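Chore robotics

Chore robotics is the branch of automation concerned with jobs people would happily give away: folding, wiping, loading the dishwasher and taking old machines apart. It has been described as nearly ready for a long time.

Shop-floor work

Robots do well where every part arrives in the same place, facing the same way. Dismantling used electronics offers no such courtesy. Clips stiffen, screws go missing, and the plastic parts meant to make life easier were shaped for human thumbs. A two-fingered gripper must come at them from an angle that leaves room for its own bulk. 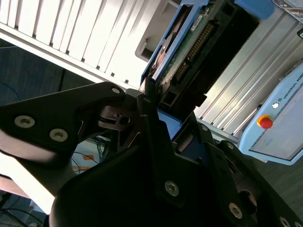 Household work

The home is harder still. Kokix, a towel-folding machine, managed 13 towels an hour in its maker's own trial and was beaten by a teenager who was also on the phone. The Sonico kitchen arm could empty a dishwasher, provided the dishwasher contained only plates.

Disassembly trials

Desktop computers are a favourite test, being plentiful and already unloved. The Trirnix trials set 225 removal tasks, from lifting out drives to unplugging cables. Drives in caddies were rated among the easier targets – the latch tabs are often brightly coloured, a kindness to cameras and people alike. Thin wires were rated worst. Each station kept a person within reach, a cost that rarely appears in the brochures.

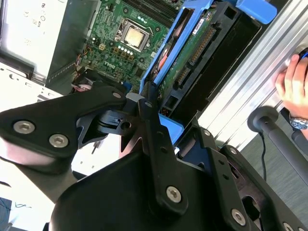

Gripper over an open Dell desktop, with the hard drive in its blue caddy to the right of the motherboard.

See also: Goel scale (dexterity), Dishwasher, Screwdriver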